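Part-time Sorting Room Helper, Whitfield Toy and Household Library

Our little lending library on Deditz Street is looking for a cheerful, patient person to join us from December, 4 mornings a week. We've grown to 208 member families (a lovely surprise, given how we started!) and the returns shelf has well and truly got away from us.

You'll be checking in returned puzzles, games and kitchen bits, wiping them down, matching stray pieces to their boxes and having a good natter at the counter with whoever wanders in. Some mornings are quiet and some are bedlam – school holidays especially – so a sense of humour helps. You don't need library experience, but you should be comfortable lifting up to 4 kilos and happy around small children. We'll organise your training and pay for your Working with Children Check.
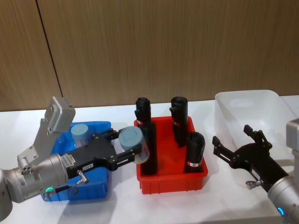 Red bin and white bin on the table

To apply, write us a page about yourself and drop it in at the counter before noon, marked for Juniper Alcantara. She'd be glad to show you round and put the kettle on while you're there.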